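4.2 Evaluation of the Clallix gripper kit

The second product in our comparison is the Clallix kit, which is sold by Dandlow as a complete package: a gripper with two fingers, a small camera for the wrist, the cables and a licence for the grasp planning software. The kit was delivered to our laboratory in September and was mounted following the printed manual only. We did not ask the supplier for help, as we wished to see what a new customer would meet.

The mounting was simple, but the calibration of the camera was less clear. The manual gives one procedure and the software asks for another one – we used the procedure of the software. All tests were done with version 2 of the planner and with the default closing force.

For the household part of the test we used the Rosholm list of kitchen goods. Each object was presented 40 times, in positions drawn at random, and the complete series contains 3849 attempts for all kits together. An attempt was accepted when the object was lifted and put back upright. For the Clallix kit, 342 attempts were refused by the planner before any motion. Most of these concerned objects with a shiny surface, where the edge of the object was not found with enough certainty.

Round jars are of special interest, because the flat fingers touch them only along a narrow line. In Figure 6 a seasoning jar stands upright between the two fingers, with the printed side of its label towards the camera. The metallic gold cap reflects the light at its front rim, and a spice tin with a red lid stands to the left. We kept neighbouring objects on the table during the tests, so that the planner had to separate them from the target. 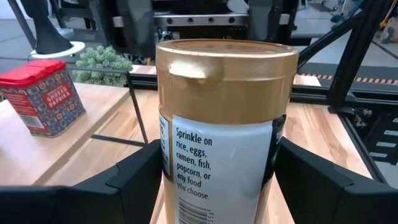
Figure 6. Cylindrical jar between the fingers of the gripper, seen from the wrist camera.

4.3 Comparison with the Vlachopoulos kit

The Vlachopoulos kit was tested with the same list and on the same table. Its fingers are softer and its software offers fewer settings, therefore only the default closing force could be compared directly.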